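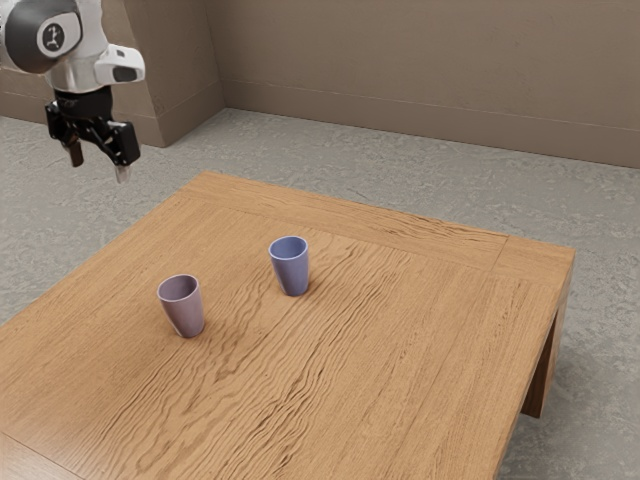 Fig. 1. Robot arm above two plastic cups on a wooden table.

Section 6: Redirects after moving a site to Siton

Do this after the pages are in, before you point the domain. Old links break otherwise, and so do bookmarks and anything printed on a flyer.

Need first:
Admin login for Siton
Gorkolance add-on, version 3 or newer
A plain list of the old page addresses. Kundstead customers can export one from Hosting > Logs > Top pages.

CAUTION: Back up first. Import overwrites the existing redirect list. No undo.

Making the list

1. Open a blank spreadsheet. Two columns. Old address on the left, new address on the right. No header row.

2. Leave off the domain. Start at the slash. So /about-us.html and not the whole thing with https in front.

3. One old page per row. Several old pages can go to the same new page, fine. One old page going to two new ones, not fine. The import takes the last one it finds and doesnt warn you.

4. Pages with no new version: send them to the nearest parent page. Don't dump everything on the home page, visitors land there and leave.

5. Save as CSV. Limit is 1,000 rows per file. Longer list, split it and use Append for the second file, see step 8.

Note: Addresses are case sensitive. /Menu and /menu are two rows.
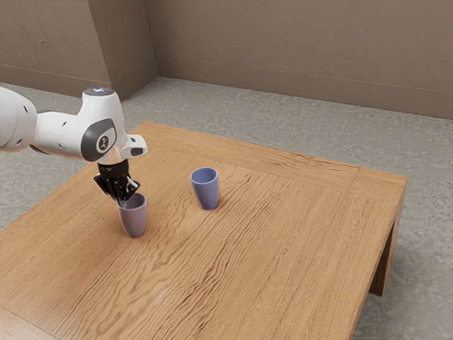 Importing

6. In Siton go to Settings > Add-ons > Gorkolance > Import. Pick your file. Wait for the preview.

7. Check the preview. Red rows have a problem, usually a space at the end of the address or a missing slash. Fix in the spreadsheet and load again. You can't edit in the preview.

8. Choose Replace or Append. Replace for a first import. Append for every file after that.

9. Leave type set to Temporary for now. Press Import. Keep the tab open until it says Done.

Error 216 means a loop: page A goes to B and B goes back to A. The row number is in the message. Delete one of the two and run it agian.

Testing

10. Open a private window. Type in a few old addresses by hand, including a deep one and one with a question mark in it. Each should land on the right page in one hop.

11. Repeat on a phone. If you use the Gilmartin theme with a separate mobile menu, tap through the menu too. Menu links are stored separately and may still hold old addresses. Fix those under Theme > Mobile menu.

12. All good? Back to Gorkolance, select all, change type to Permanent. Save.

CAUTION: Browsers remember permanent redirects. A wrong one can stick on a visitor's device after you fix it. Test first, then switch.

13. Clear the site cache. Settings > Speed > Clear all.

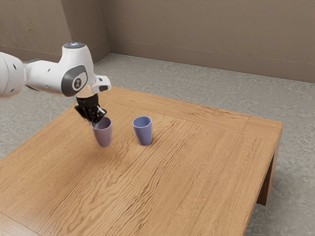 Fig. 3. White robot arm over a square wooden table.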